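Tiltdale Housewares Opens Second Distribution Site in Predircombe

Retailers in the northern counties to receive orders in two working days from September

PREDIRCOMBE – Tiltdale Housewares, the kitchen storage and tableware supplier, today announced the opening of a second distribution site on the Adau Road estate in Predircombe. The building will begin shipping to independent retailers in September and will handle all orders for the northern counties.

The company currently serves its 1179 trade accounts from a single warehouse in Gidey. Delivery to northern stores takes up to five working days from that location. Orders placed before noon and routed through Predircombe will arrive within two.

"Our northern customers have been patient with us, and they have told us plainly what they need," said Ngọc Triệu, Managing Director of Tiltdale Housewares. "A small shop cannot hold six weeks of stock in a back room. Shorter delivery times allow owners to order less at once and order more often."

The new site will stock 2637 product lines, including the full range of dish racks, canisters, bread boxes and mug trees. Glassware and seasonal items will continue to ship from Gidey until the second phase of racking is complete. 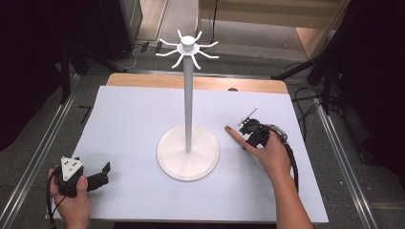
Staffing and Local Employment

Tiltdale will create 12 permanent positions at Predircombe, covering receiving, order picking, returns and customer service. Hamdia Lencho, who has managed inbound freight at Gidey, has been appointed Site Manager. No positions at Gidey will be affected by the opening.

Changes for Trade Customers

Account numbers, prices and payment terms remain the same. The minimum order for free delivery will be reduced from 15 cartons to 11 for stores served by the new site. Customers will receive a letter confirming their assigned warehouse and their new order deadline.

Returns should be sent to the address printed on the packing slip. Items purchased before the changeover may be returned to either location.

Trade customers may visit the Predircombe showroom on Friday from 10 a.m. to 4 p.m. Appointments are required and may be arranged through the trade desk.

Media contact: Fraser Halliday, Communications Office, Tiltdale Housewares
Trade inquiries: Karim Saber, Trade Desk, Gidey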